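Sorting Things Out: An Introduction to Classification
Handout for session 4
Llinos Kneath

Welcome back, everyone! Last time we looked at how people name things. Today we get to one of my favorite subjects in the whole course, how people put things into groups and what happens when the groups don't fit. It sounds dry. Give it twenty minutes and you won't be able to walk through a grocery store in peace.

Some words first

A class is a group of things we treat as alike for some purpose. The part about purpose matters a great deal, so underline it. A tomato is a fruit to a botanist and a vegetable to a cook, and both of them are doing their jobs well.

A principle of division is the question you ask in order to split a group. "What color is it?" is one. "Who wrote it?" is another. The old rule, which goes back a very long way, says you should use only one principle at each step. If you sort books into "novels, poetry, and large books," you've broken it, and sooner or later a large novel will come along to punish you.

Two more terms you'll need for the reading: classes are exclusive when nothing can belong to two of them, and exhaustive when everything belongs somewhere. A drawer marked "miscellaneous" makes any system exhaustive (cheating, but we all do it).

One set, several sortings

Take any small collection and you can usually divide it in more than one way. Color gives you one answer and shape gives you another, and the objects themselves don't tell you which to pick. Small children will often start with one principle and drift into another halfway through, and if you ask them why, the answers are wonderful. Try it with a niece or nephew if you have one handy! 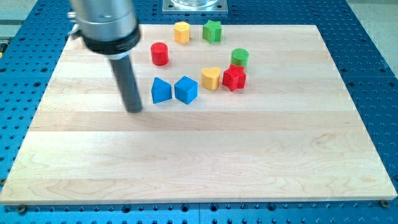 Fig. 1. Eight blocks in four colors, two of each. Sorting by color gives four pairs; what would shape give?

Now make the collection bigger. The Pemlow seed collection, which we'll use all term, has 2,427 packets. Its first keeper, Osian Howells, filed them by the month of sowing, and for a gardener that's a lovely system. You open the September drawer in September and there is your work for the month. Then people began writing in to ask for every kind of bean, and he had to go through the lot, drawer by drawer. The beans were everywhere.

His solution was a second set of cards, filed by plant family, pointing back to the drawers. I love this so much. He left the packets where they were and sorted the descriptions a second time. Once you separate the thing from the record of the thing, you can have as many orders as you have patience for.

Trees and facets

A tree splits a group, then splits the parts, and so on down. Each item ends up in exactly one spot. Trees are easy to draw and easy to teach, but the first split rules everything beneath it.

Facets work differently. You describe each item along several lines at once (family, color, height, sowing month) and combine them when you search. We'll compare the Lloyd scheme, a tree, with the Pellier scheme, which is faceted. Watch for what each one makes hard to find.

For next time

Read the Zandberg chapter, pages 1 to 18. Skip the appendix unless you're enjoying yourself.

Pick a drawer or shelf at home and write down the principle of division it uses. Then sort it again by a different one and write up to 1,000 words on what got easier and what got worse. Kitchen drawers have produced some superb papers.

Bring your list of classes on a separate sheet, we'll be swapping them.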